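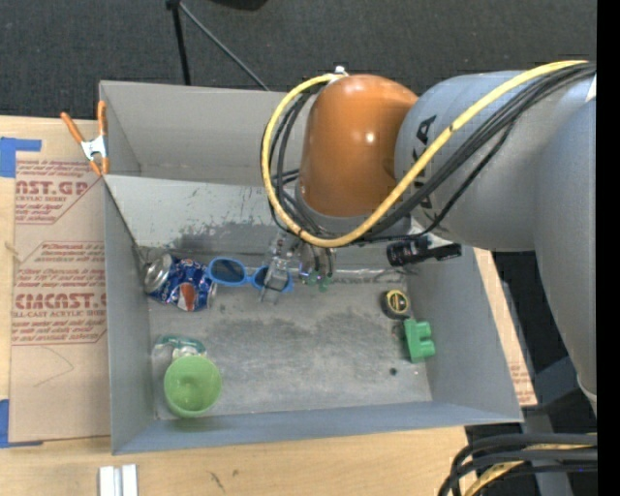
Maribeth Estrella wrote to say that a ferry timetable you can't read in the rain is a rumor, and that she would like her paper one back. She wrote it on the reverse of our last paper one, which she had kept.

Home Routes Fares News Contact
Search this site Enter keyword Go
Print this page | E-mail this page

PAPER TIMETABLE RETURNS TO THE PIDBRIDGE–TRURNPORT FERRY

Dramani Ferries responds to public feeling, of which there was plenty

PIDBRIDGE, 10 February 2022. Dramani Ferries announced today that it will bring back the printed, folding, pocket-sized timetable for the Pidbridge to Trurnport crossing, after a season in which passengers were invited to check sailing times on their phones and declined the invitation.

The company dropped the paper edition last May and replaced it with a web page. The page was accurate and handsome, and it could be opened anywhere except the Pidbridge landing, where there is no signal until you are standing at the far end of the pier. By then you can see for yourself whether the boat has left.

Dramani received 443 letters and postcards on the matter. One included a drawing. A further 229 comments came in through the website, mostly from people sitting at home with good reception, and even these ran heavily in favor of paper.

"We had been told our passengers were ready for a change," said Nestor Dalisay, general manager of Dramani Ferries. "I would like to meet the passengers who told us that. I've been riding the boat looking for them."

The new timetable will be printed on heavier stock than the old one and will fold into five panels. Earlier editions folded into six, and regular riders will remember that the sixth never went back the way it came. The winter sailings will appear on the front in type large enough to read without borrowing someone's glasses. The footnotes have been cut down, and the little cross symbol, which meant "does not run on school holidays" on one side and "bicycles by arrangement" on the other, has been retired after long service.

A first run of 4000 copies will go to the ticket windows at both landings, the Pidbridge library, and the Perine Bakery in Trurnport, where people wait for the boat anyway. Copies are free. Passengers are asked to take one each, although Dramani recognizes that many households keep one on the refrigerator, one in the car, and one in a coat they no longer wear.

Jennylyn Fajardo, who redrew the timetable, spent several weeks going over old editions going back to the company's first boat. "There was a year when the last sailing was listed as 'dusk, or when Rommel is ready,'" she said. "People seem to have managed. I did ask if we could put that back."

The request was considered and turned down by Rommel Villanueva, now the senior captain, who says he was always ready and that it was the dusk that was late.

Sailing times are unchanged. The 6:40 morning boat from Pidbridge will still leave at 6:40, and the evening boat from Trurnport will still wait a minute or two for anyone seen running, provided the running looks sincere. Fares also stay the same, including the flat charge for dogs. Cats in carriers ride free, as no cat has yet admitted to enjoying it.

The web page will remain in place for those who like it. It now carries a link to a printable version of the paper timetable, and that link has quickly become the most used thing on the site.

Groups, schools, and guesthouses wanting a bundle of timetables should ask at either ticket window or write to the Pidbridge office. Letters are fine. We have gotten used to them.

Press contact: Rowena Espiritu, Dramani Ferries, Pidbridge Landing

Back to News | Top of page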